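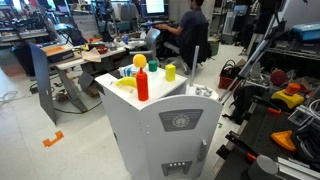

Skundside, February 6, 2018

Room users' meeting, Protholm workroom
Minutes

Present: 13
Apologies: 2, one of them sent after the meeting had ended
Start: on time by the wall clock, late by everyone's phone

1. Minutes of the last meeting

Approved with one correction. "The bench was agreed to be tidy" should read "It was agreed that the bench should be tidy." Several people felt the difference was important. The person who wrote the last minutes did not contest this and is also writing these.

2. Matters arising

The window latch is still on order. The supplier has confirmed that it has our order and has also confirmed that it has no latches.

The key to the tall cupboard was found in the tall cupboard. A second key will be cut and kept somewhere else. Suggestions for somewhere else took longer than the item deserved and are not recorded.

3. The play kitchen

Most of the meeting.

3.1 Position. The white kitchen unit stays where it is for now. A proposal to push it against the wall was made and seconded, then opposed by the person who seconded it. Anyone using the desks behind it needs to be able to roll a chair back without hitting the rear corner. Please look before rolling.

3.2 What lives on top. There has been drift. Since the holidays the top has at various times held a stapler, a lunch and a library book. It was agreed that the top is for the play things only, and that the current set is the ketchup-style bottle, the yellow ball, the banana, the green cup, the yellow block and the little blue and white carton. If you want to add something, bring it to a meeting. If you want to take something away, bring that to a meeting too, along with the thing.

3.3 The red bottle. A request to swap it for something shorter was turned down. It has a tall nozzle and it gets knocked over, but the people who knock it over were in the minority.

3.4 The burner. Small metal pieces have been collecting on the round white burner. Two views were put forward. One is that they belong to the kitchen and should stay on the burner. The other is that they are parts from the bench that were set down "for a second." Neither side could produce a parts list. Whoever owns them has until the next meeting to say so. After that they go in a jar with a label, and the label will say "burner," which settles nothing but is easy to read.

3.5 The front. Somebody asked whether the gray door could be taken off for a proper cleaning. The screws are on the left side of the door face and there are four of them. It was agreed that anyone removing four screws should return with four screws. Wipe with a damp cloth in the meantime. No spray on the emblem or on the buttons at the bottom.

3.6 Replacement. The Zedard catalog was passed around. The larger Zedard kitchen has an oven, a sink and a price. The price ended the discussion. We keep the one we have.

3.7 Spare food. A box of play food has been offered by Chou, the shop downstairs, who are clearing out last year's stock. The offer is 41 pieces, free, if we pick them up. Accepted in principle. It was pointed out that 41 pieces would not fit on the unit, and also that we had just agreed, under 3.2, not to put anything else on it. The pieces will be stored in the tall cupboard, subject to there being a key.

ACTION: desk group to collect the box from Chou before the end of the month and to count nothing, sort nothing and open nothing until a shelf has been cleared.

4. The bench

4.1 The bench along the left side is still being used as a place to put things down. A show of hands was taken on who had put something down there in the past week. The result was generous. A show of hands on who had picked something up from it was then taken, and was not.

4.2 Paper bags. Crumpled paper bags are to be taken home or thrown out. If a bag has something in it that you need, write on the bag. If it has something in it that you no longer need, please do not write on the bag, just deal with it.

4.3 The dark red bowl. Some people think it is for loose screws and others have been leaving fruit in it. Screws won, 8 to 3, with two abstaining on the grounds that they like fruit. Fruit may be left by the kettle.

4.4 Orange and black case. To stay at the left end of the bench, closed when not in use. Loose tools go back where they came from. "Where they came from" was challenged as vague. An outline board was suggested, as it was in July, and was greeted as warmly as it was in July.

4.5 The gray panel. The tall panel leaning on the front of the bench needs a home. It is in the way of anyone who wants to reach under the bench, and it was noted that this had also stopped people from looking under the bench. See next item.

ACTION: panel to be moved flat against the end wall. Two people, please, and wear shoes.

5. Under the bench

5.1 Cables. There was a long silence. It was then agreed that the cables on the floor will be pulled out, untangled and tied in separate loops, and that any cable without a plug that fits something we own will be put out on the table for one week. Claim it or lose it. The same offer was made last year, and people claimed cables they had never seen before in case they turned out to be useful. Please don't.

5.2 Cardboard box. To be opened. If it is empty, flatten it. If it is not, write on the side what is in it. "Misc." will not be accepted.

6. Desks and chairs

6.1 Gray chairs. These belong to the desks. They keep ending up by the bench, where they are too low, and beside the kitchen, where they are too tall. Push them in when you leave.

6.2 Monitors. Switch them off at the end of the day. A sticker reading "Please switch me off" was proposed, and the meeting spent some time on whether a monitor should refer to itself as "me." Left with the desk group.

6.3 Green bin. The small green bin is fine. It would be nice if it could be emptied before it is full, by someone other than whoever happens to be sitting next to it. A rota was mentioned. The mood shifted and the rota was withdrawn.

7. Tidying day

Proposed for a Saturday morning next month. Bench first, then under the bench, then the kitchen, on the theory that if we start with the kitchen we will spend the morning arranging it. Coffee will be provided. Pastries were requested, and the request was noted without comment from the chair.

ACTION: everyone to bring one empty crate. Empty was underlined in the draft agenda and is repeated here by popular demand.

8. Any other business

The light over the door flickers. It was flickering at the time, so no evidence was needed.

A request that the radio be turned down in the mornings was made by one user and supported by the office next door, who had heard most of the meeting through the wall.

Somebody asked if we could have shorter meetings. Put on the agenda for next time, after item 7.

Next meeting: same room, first Tuesday of next month. Please bring your own chair back with you.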